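Working Safely Around Small Arms
Handout 6, Introduction to Automation, Felton campus
Instructor: Hugo Leblanc

Before we start

Please read this one before you come to the bench, even if you skimmed the last few (I know who you are, and I forgive you). We have spent several weeks on how an arm moves, and now we come to how people ought to behave around one. It sounds like the dull part of the course. I used to think so myself, until I spent a spring at the Zollitz plant and saw how much of a good technician's day goes into habits that never show up in a program.

Where the rules come from

You will hear three kinds of documents mentioned as if they were all the same thing. A standard is written by a standards body and tells you in general terms what a safe installation has to achieve. ISO 10218 is the one you'll meet most often for industrial robots. A manufacturer's manual tells you what one particular machine can and can't do. And then there are house rules, which belong to the people who share a room. Ours are the Lebrun rules, named for the building, and they sit on top of the other two. If a house rule and a manual disagree, follow the stricter one and come tell me, so I can fix the sheet.

A small arm doesn't get a free pass, by the way. It can still pinch a finger, and a tool on the end of it can be sharper than anything on the arm itself. When you assess the risk, assess the arm, the tool, the part and the table together — the whole application, as the standards people like to say.

Dressing the arm

Most of the trouble I see on student benches comes from cables and from things fastened on in a hurry. Zip ties are perfectly welcome while you are still trying out a tool, and I go through bags of them, but they deserve a minute of your attention before power goes on. Look at the wrist joint first. Is the tie around the arm itself, or has it caught something that needs to turn? Then look at the tails. A long tail can snag a sleeve or another cable, and the cut end of one is surprisingly sharp, so trim it flush with proper cutters and put the scrap in the bin.

Cables want a little slack at each joint and no more than that. Move the arm slowly by hand, if your model allows it with the power off, or jog it at the lowest speed through the whole path, and watch the cable the entire time. Support the arm before you cut power, too — some of them sag or drop when the motors let go. 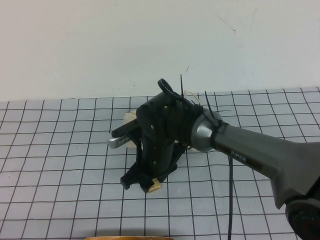
The PiPER arm has its gripper down close to the grid paper, with ties standing up around the wrist and a black cable hanging from under the link. Take your pencil and mark every place you would want to check or tidy before the next move. We'll compare notes in class, and I expect some friendly disagreement.

Before you press start

1. Find the emergency stop and put your hand on it. Pointing at it from across the room doesn't count.
2. Clear the reach of the arm of cups, phones, loose tools and elbows.
3. Tug gently on the tool and on each connector, with the power off.
4. Say "moving" out loud, and wait for your partner to answer.
5. Make the first run at low speed, every time, even if you only changed one line.

Keeping the log

Write down any change to the tool or the cabling, with your initials. The Ploltance workshop lent me their old log for this course, all 142 pages of it, and you are welcome to borrow it from my office. The entries from March are especially good reading if you want to see how a loose connector gets tracked down.

For next time

Bring your marked-up copy of this sheet and a one-page risk assessment for your own bench. Room 385, same hour as usual.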